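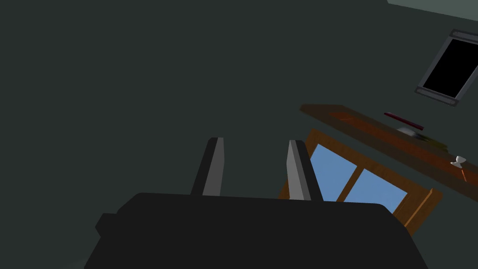
Tempo de leitura: 2 minutos

Fórum Gesden de Cozinha e Conservação de Alimentos
Secção: Ervas e condimentos
Tópico: Conservação da salsa e do manjericão fora da época

Mortimer Mbeki
Moderador
Exmos. membros, tendo sido recebidas várias mensagens sobre a conservação de ervas frescas durante o inverno, abre-se o presente tópico para recolha de contributos. Solicita-se que cada participante indique a erva, o método e o tempo de conservação obtido. A secção manterá em destaque as respostas mais completas até ao final de dezembro.
Recorda-se que as perguntas sobre ervas secas de compra dispõem de tópico próprio.

Disov
Membro
Agradeço a abertura do tópico. No meu caso, a salsa é lavada, bem enxuta num pano e picada grosseiramente antes de seguir para o congelador, em caixa fechada. Conservo-a assim 16 semanas sem perda relevante de sabor. Serve para sopas, arroz de tomate e estufados. Não a recomendo para finalizar peixe grelhado, dado que fica mole ao descongelar.

Kanetti
Membro
Com o devido respeito pelo contributo anterior, discordo do congelamento a seco. A salsa picada ganha cristais de gelo e acaba por saber a congelador. Prefiro cobri-la com azeite em cuvetes de gelo e desenformar os cubos para um saco depois de sólidos. Dois cubos bastam para um refogado de família. O manjericão aceita o mesmo tratamento, desde que escaldado durante alguns segundos e passado por água fria.

Disov
Membro
O sabor a congelador resulta, em regra, de folhas mal enxutas ou de uma caixa mal vedada. Acresce que o azeite obriga a usar gordura em pratos que a dispensam, como um caldo de peixe. Quanto ao manjericão, admito que o cubo em azeite é superior.

Escobedo
Membro
Venho apresentar uma terceira via, que não vejo mencionada: o sal. Alterno camadas de sal grosso e de salsa num frasco e guardo-o no frigorífico. Utilizo-a em batatas assadas e em marinadas, reduzindo o sal da receita. Reconheço que o método é inadequado para quem tenha restrições alimentares.
Aproveito para perguntar se algum membro conserva ervas em azeite à temperatura ambiente, prática corrente em casa dos meus avós.

Mortimer Mbeki
Moderador
Em resposta ao membro Escobedo: esta secção não aconselha a conservação de ervas frescas em azeite à temperatura ambiente, pelo risco de botulismo. As preparações caseiras deste tipo devem ser congeladas ou mantidas no frigorífico e consumidas em poucos dias. Pede-se que não sejam publicadas receitas em sentido contrário.

Kanetti
Membro
Subscrevo a advertência. Os cubos que descrevi passam diretamente do congelador para o tacho.

Darnell Kincaid
Membro
Tomei nota das posições expostas. Fica por esclarecer a questão dos talos de salsa, que habitualmente guardo inteiros para caldos. Algum dos presentes os congela em conjunto com as folhas?

Disov
Membro
Em separado, atados com fio de cozinha. Retiram-se do caldo com maior facilidade.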